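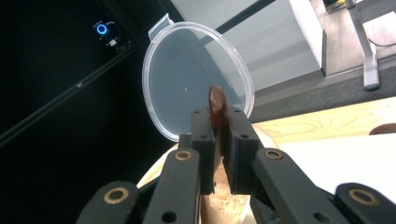

*Ostden, April*

# Why does the 5 never come? Waiting times on a small-town bus route

Our group (Oliwia Zawadzka, Cillian Hegarty, Ezekiel Mahmoud) picked the number 5 bus because all three of us have stood in the rain for it and wanted the suffering to count toward a grade. The route runs from Gaster Street to the college and back. The timetable says every fifteen minutes. The timetable says a lot of things.

## What we did

We took turns sitting at the Gaster Street stop, mornings and late afternoons, and wrote down when each bus pulled in and when it left. We ended up with 459 arrivals. Ms. Fitzgerald asked us to use the same clock for everything, which we began doing after the first week, once Cillian's watch was found to be living in its own time zone. The early rows were corrected by hand and are marked with a star in the appendix.

We also handed out a short survey to riders. It had two questions:

- How long do you think you waited today?
- How long did you wait really, if you checked?

Most people skipped the second one. One man wrote "years."

## What we found

The average gap between buses was close to what the timetable promises, and this annoyed us a great deal. The trouble is in how the gaps are spread. Buses leave the college evenly, get held up at the Govov bakery corner where delivery vans park, and then arrive at our stop in pairs. A pair counts as two buses. It doesn't feel like two buses when the second one is empty and right behind the first.

If you turn up at a random moment, you are more likely to land in a long gap than a short one, for the simple reason that long gaps take up more of the day. Ezekiel worked this out on graph paper before we found out it already has a name (the inspection paradox) and a whole chapter in the textbook.

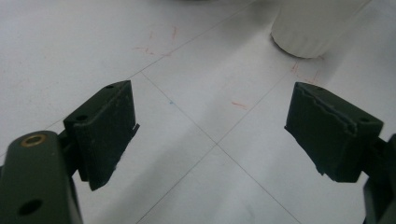

So the bus company can be right about its average and the riders can be right about their feet. We think both belong in the report, although Oliwia would like it noted that she sides with the feet.

## Problems

- The delivery vans were not logged in the first week, so the bakery explanation is partly a hunch.
- We have no data from evenings. It was cold.
- Ita Ó Dálaigh at the depot kindly sent us a spreadsheet with 865 rows, all from a different route.

## If we did it again

We would log the vans from the start and put one person at each end of the route, so the same bus could be followed the whole way. Cillian has volunteered for the end with the bakery.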